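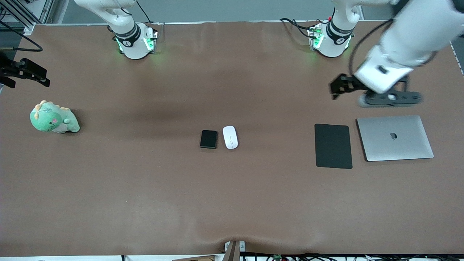

The Standard for Shared Tables

Rule 4 said that no part of a person was to cross the edge of the table while the lights were green. It had been rule 4 since before I joined Zerider, and I had read it out in so many rooms that I no longer heard it. In January they sent me to Skidside to find out why it was being broken.

Skidside is a long low building behind the bus depot at Han. Brisico rents the upper floor and keeps its tables there. Our job at Zerider was to write the standard and visit the places that had signed up to it. We had no power to close anybody down. We could take away the certificate, and their insurers would do the rest.

The woman who ran the floor met me at the top of the stairs. She gave me tea in a mug with a chipped handle and asked if I wanted to see the incident sheet first or the tables first. I said the sheet. I always say the sheet, so that I know where to look.

It was two pages. On the second of the month an operator on the late shift had put his hand over the edge to stand a toy dinosaur the right way round. The right arm had been waiting. It started its next move and the side of the gripper touched his wrist. The arm felt the contact and stopped, as it should. There was no mark on him. He had filled in the sheet himself before he went home, in capitals, and under "cause" he had written MY HAND WAS THERE.

"Has anyone else done it?" I asked.

"Nobody else has written it down," she said.

We went through to the table. I had the standard with me in a ring binder and I put it on the windowsill, open at the checklist, and started at the top. Covering smooth and one colour. It had a few wrinkles at the front where it went down near the bracket, and I pressed them with my thumb and they came back. The standard allows wrinkles if they are outside the working area. I measured to be sure, and they were outside. Bases fixed. Bands in place round the joints, lights working. Cables clear of the arms' path. The cables by the left base looped out further than I liked, so I asked for the arm to be taken through its full reach with the speed turned down, and I watched it go past them and back. It missed them every time. I put a tick and a note.

The operator came in while I was doing this. He was younger than his handwriting. He asked if he should wait outside and I said no, I would sooner he showed me how he worked.

The task that week was sorting. The arms were to put desk things together and leave the toy where it was. It was a dull task and I could see why Brisico's customer wanted it, because desks are where most of these arms will end up. He set out the pieces, stepped back behind the line on the floor, and said "clear" out loud, although there was nobody to hear but the two of us. That is rule 2. Most people drop it after a month.

The arms did some of it well. The left one was slow to come down over the laptop, and hung there so long that I began to lean forward, as if that would help. Then the right one brushed the dinosaur on its way past and it went over on its back with its feet in the air.

"There," he said. "It does that."

"And what do you do?"

He looked at the woman who ran the floor, and she looked at her tea.

"Show her what the book says," she told him.

So he did what the book says. He pressed hold. He walked round the end of the table, past the frame, to the main switch on the far wall, and turned it, and waited for the lights to go out. They don't go at once. I had my watch out by then. When they were dark he walked back, reached over, stood the dinosaur up, and walked round to the switch again. The lights came on. The arms went through their checks, one and then the other. He went back behind the line and said "clear".

It had taken a little under four minutes.

"How often does it fall over?" I asked.

"Some 15 times a shift. Less if I put it further left, but the sheet says where it goes."

I worked it out on the back of the checklist. It came to most of an hour, and he had a target, and the target had not been set by anybody who had walked round to that wall. I asked who had put the switch there. She said it had been there when they moved in, and that the man from Zerider had passed it. I looked it up later and the man from Zerider was a woman, and was me. I had ticked it on my first visit, along with everything else on the page. The standard says the switch must be outside the reach of the arms. It says nothing about how far outside.

I asked the operator what he thought green meant.

"Ready," he said. "On. When I press hold it stays green."

"So on the second, when you put your hand in, had you pressed hold?"

"Yes."

"And the arm moved."

"Hold lasts 165 seconds," he said. "Then it carries on by itself. I'd been held a while already, I was writing up the one before. I lost track of it."

I turned back through the binder. I knew what I was going to find but I wanted to see it on paper. Hold is on page 15. It is described as a pause for the convenience of the operator. It was put in at the request of a member firm that did not like its arms standing idle when someone forgot to start them again. There was nothing wrong with any of the words. You could have the lights green with the arms moving, and green with the arms stopped, and green with the arms stopped but about to move, and all of it would pass. It had passed.

The woman who ran the floor said, "Are you going to take the certificate?"

I said I had to write down what happened, and a hand had crossed the edge under green.

"He wrote it down," she said. "That's the only reason you're in the building."

He had gone over to the front of the table and was coiling a lead that had slipped among the others down there, next to the little green circuit board. He kept his hands well below the edge. I noticed that. I think he wanted me to.

My form has a box for the breach and a box for the person. Under those is a box for remarks, and it is small, because the people who designed the form were tired of reading remarks. I filled in the first box: rule 4, once, self-reported. I left the second box empty. Then I wrote in the third box until I ran out of it and went on down the margin. I wrote that the hold should not end by itself. I wrote that the light should change colour when the arm was held, and that a person should be able to reach the switch from the place where the standard told them to stand. I wrote that I had passed this table before and should not have.

I asked for a copy to be made, and she made one on a machine that pulled the paper through crooked, so that the margin was missing from it. We did it again with the sheet turned round.

Zerider kept me waiting until the spring. There was a meeting, which I was not asked to, and then another, which I was. The member firm still did not want its arms standing idle. Someone at the far end said that if operators kept to rule 4 none of the rest would matter. I said I had kept to rule 4 myself for a morning at Skidside, after the visit, with a stopwatch and a toy, and I read them the times. I had brought all of them. They let me get about halfway.

They gave me the light. Held is amber now. They gave me the switch as well, within one step of the line, with two years for people to move the old ones. The hold still ends by itself, but there is a tone before it does, and I have asked for that to be looked at again next time.

I sent the new pages to Skidside as soon as they were printed. The woman who ran the floor wrote back that theirs had already been moved; she had paid an electrician out of the tea money and the rest of it from somewhere she would not put in writing. The certificate was still on the wall. The operator was on days. She had one question, which was whether the amber could be made brighter, as it was hard to see from behind the line when the sun came in.

I wrote it on a slip of paper and put it in the binder at rule 4.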